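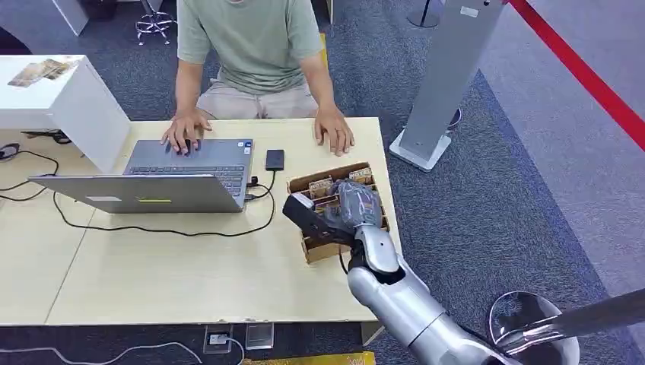 Fig. 1. Laptop on the table, black cable plugged in.

Where Does the Lunch Go? Food Waste in the Heffernan Hall Cafeteria
Final project report, Intro to Environmental Studies, Branport College

1. Why we picked this

Everybody complains about the food at Heffernan Hall and everybody leaves half of it on the tray. We wanted to know how much and what kind. The dining office had one old number from before the remodel and it was for the whole campus, so not much use to us. Heffernan is the smaller of the two cafeterias. One serving line, one salad bar, one tray return. Easier to cover with a group our size.

Main question: what gets thrown out most at lunch, by weight? Second question: does a sign at the serving line change anything?

We also wanted to look at dinner. Ran out of time. See section 6.

2. Background

Most of what we read splits food waste into kitchen waste (peels, trimmings, stuff cooked and never served) and plate waste (what people take and don't eat). We only did plate waste. The kitchen at Heffernan already sends its trimmings to the compost site out in Bellach, on the county road, and they get picked up before lunch even starts. Plate waste goes in the regular trash because of the napkins and sauce packets mixed in. That was news to most of us.

The other school project we found was from Wivusen, a smaller campus upriver from us. They took trays away completely and had people carry plates. We couldn't do that (we asked) so we went with signs.

3. Method

Lunch only, 11 to 2. Two weeks in total, the first with no sign and the second with the sign up. Four bins at the tray return:

Bread, rice, pasta
Meat, fish, eggs
Vegetables and fruit
Everything else (soup, dessert, mystery)

We stood at the return and scraped the plates ourselves. Gloves and aprons from the kitchen. Drinks not weighed, they went down the drain. Bones and peels got pulled out before weighing when we caught them, but on busy days we didn't catch all of them.

Bins were weighed at the end of each lunch on the kitchen's floor scale, minus the weight of the empty bin. Numbers went on a paper sheet first and then into the spreadsheet the same evening. Tray counts came from the register.

The sign said "Take what you'll eat - come back for more." Letter size, taped to the glass at the start of the line. We tried it at the salad bar also but the tape would not hold.

We also handed out a short survey, 30 filled out and returned. Three questions and a comment box.

4. Results

Register total for the two weeks was 3549 lunches. We had planned on 3000, so the bins filled faster than expected and we had to weigh in the middle of lunch a few times.

Bread, rice and pasta was the heaviest bin every single day. Not close. Vegetables and fruit came second, mostly cooked vegetables, hardly any fruit. Meat was the lightest by a lot. People finish the chicken.

The worst day was the baked ziti day. The rice pilaf also did badly. The pizza day had almost nothing in the bread bin except crusts.

Sign week was lower than the first week per lunch served, in all bins except "everything else". We don't want to make to much of this. The menu was different the second week and there was no ziti.

From the survey: the most common reason for leaving food was "portion too big", next was "didn't like it". Several people wrote that they didn't know you could ask for a smaller scoop. You can. The servers told us hardly anyone does. A few comments were about the dish return being slow, which was probably our fault.

5. Discussion

The starch thing makes sense when you watch the line. The rice or pasta goes on first, one big scoop, before the person has even decided on the rest. Then the entree goes on top. Vegetables get added last and there's no room, so they end up under gravy and nobody eats them.

Our suggestion for Heffernan: smaller scoop for the starches, and have the server ask. Costs nothing except the scoop. Moving the vegetables to the front of the line might help too but the steam table is bolted down so that's a bigger job.

6. Problems

- Same menu should of been used both weeks. Biggest flaw by far.
- Wet food weighs more. Soup throws off the fourth bin completely.
- People saw us scraping and some ate more or hid stuff in napkins.
- One sheet got soaked and two of the bin weights on it were a guess between us. Marked in the spreadsheet.
- No dinner data.

7. If somebody does this next year

Ask the kitchen for the menu cycle first, before picking weeks. Bring your own clipboards, plastic ones. Do the survey at the tables, not at the door. And talk to the Bellach site early about whether they'd take plate waste if the napkins were sorted out. We emailed in April and only got an answer back after our data was in - they said maybe, with a trial load first.

Spreadsheet and blank survey are in the class folder under Heffernan.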